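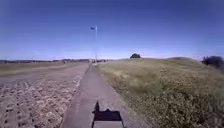

Filed under: Member Help > Getting Listed

Section 2: Setting up your referral page

By Aaliyah Gill, updated 8/4/19

By now you should have a Fladanow login and a confirmed email address. If you don't, go back to Section 1 and come find me after. I run the member side of the Lirnomville business directory, and I've set up a lot of these pages for people over coffee, so what follows is pretty much what I'd say if I were sitting next to you (minus the part where I steal your pastry).

Have your logo, your business hours and a short description ready before you start. The form logs you out if you wander off for too long, and it does not save as you go. I've complained about this. I'll keep complaining!

Creating the page

1. Log in and click My Business in the left-hand menu. If you belong to more than one group, pick Lirnomville from the drop-down first.

2. Click New Page. You'll be asked for a business name. Type it the way it appears on your sign or your invoices, with the same capital letters and punctuation.

3. Choose one main category and up to two extra ones. The main category decides where you show up when someone browses the directory, so take a minute over it. A bookkeeper who also does payroll should pick Bookkeeping as the main one and put Payroll in the extras.

4. Paste in your description. The limit is 800 characters with spaces, and the counter under the box turns red when you go over. It'll still let you hit Save when it's red, but everything past the limit gets chopped.

5. Add your phone, email and street address. If you work from home and don't want your address out there, check Hide street address and only the town will show.

6. Click Save Draft. You should see a green bar at the top of the page.

Note: The accents in your business name will come through fine on the page itself. One of our members trades as Khương and her page looks perfect, but the web address the system made for her dropped the accents. You can fix the address under Page Settings > Short Link, as long as you do it before you publish.

Caution: Don't use the Back button in your browser while you're in the form. Use the Previous link at the bottom. Back empties every field, and I can't get your text back for you.

Writing a description people will read

This is where most folks get stuck, so let me save you an evening. Start with what you do and who you do it for. "We repair commercial refrigerators for restaurants and small grocers" is a great first line. Your founding story can go second or third, and your awards can go at the end if there's room.

Write it in plain words. I once read nearly 54 descriptions in one sitting when we moved over from the old site, and the word "solutions" was in so many of them that I started seeing it in my sleep. Say the thing you sell. Say the town you're in. People type both into the search box.
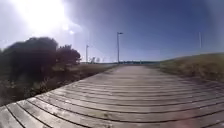

Once you're happy with the words, read them out loud to someone who isn't in your line of work. If they can tell you back what you do, you're done.

Adding referral partners

Partners are the other local businesses you'd happily send a customer to. They show in a box on the right side of your page, and your name shows in the same place on theirs once they accept.

1. Open your draft and click the Partners tab.

2. Start typing a business name. Pick it from the list when it comes up. If it doesn't come up, they aren't a member yet, and you can click Invite to send them an email.

3. Write a sentence about why you recommend them. It's optional, but please do it. A bare list of names looks like a phone book.

4. Click Send Request. The partner stays gray on your page until they say yes.

You can have up to 20 partners. I'd start with a handful you really know.

Note: Members in the Pravstead group can be added too, but their requests go through their own group leader, so give it a few days.

Caution: Only list businesses that have agreed to it. If somebody turns down your request, the system removes them without telling you why, and so will I.

Publishing

1. Click Preview and check the page on your phone as well as your computer. Long business names sometimes run into the logo on small screens.

2. Click Submit for Review. I look at every page myself, usually in the evening.

3. Watch for an email with the subject line "Your page is live" or "A small fix needed." If it's the second one, make the change and submit again. You don't go to the back of the line.

If you've heard nothing after a week, check your spam folder and then write to me through the Help link. Include your business name, because half the messages I get are signed "Mike."

Next: Section 3, Tracking the referrals you send and receive

6 comments | 11 shares

Contact us | Member terms | Back to top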